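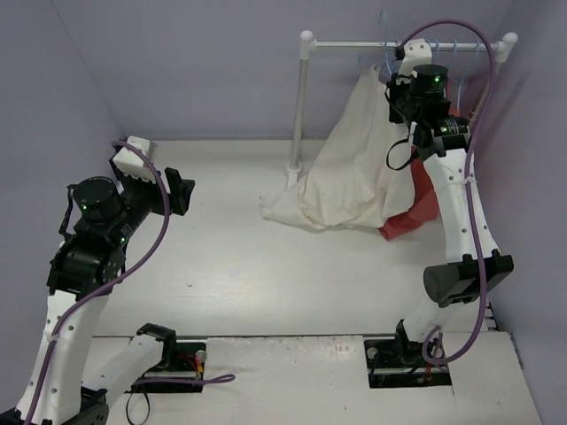 Section 4: Your first shift with the hanging station

If you came over from manual hanging like I did, the first day feels weird. You're used to having your hands in the clothes. Now the two arms do the hanging and you do the feeding, checking and fixing, and I promise it gets comfortable pretty fast! Read Section 3 (power and stop button) before you go on.

1. Log in at the Ghauri screen with your own badge. Please don't share badges, the shift log is how we see who needs more training time.

2. Check that both arms show green lights. If a light is off, stop there and call the Dilley desk.

3. Look over the rack. Hangers go on the rail with the hooks all facing the same way. Push the rack feet down firmly, and keep them off the panel at the front.

4. Lay one garment on the table and step back behind the floor line. You don't have to spread it flat (I still do, old habit).

5. Press Start and wait 2 seconds before you look away. Most hiccups show up right then.

Note: We used to aim for 30 pieces before each break at Derthorpe. That target is gone for anyone on this station. You're rated on checks and clean restarts now, so take your time.

CAUTION: Never reach in to straighten a sleeve while the arms are live. I know, I know, it's right there and it would take you a second. Press Pause, wait for the tone, then reach. 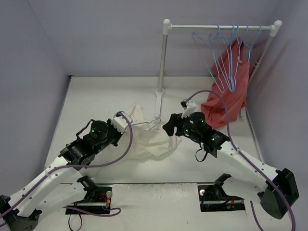 Written by the floor trainer, Fivness hanging line
Updated 1/24/26

6. If a hanger and a garment end up on the table together, give the arms a chance to sort it out. After 20 seconds with no progress, press Pause and clear the table yourself.

7. Log every clear, even the silly ones. We've got more than 2,000 entries already and they really do get read.

8. At shift change, tell the next person which fabrics gave you trouble. Slippery stuff especially.

Note: Hand hanging stays open at the next bench, and you can ask to rotate over there any week.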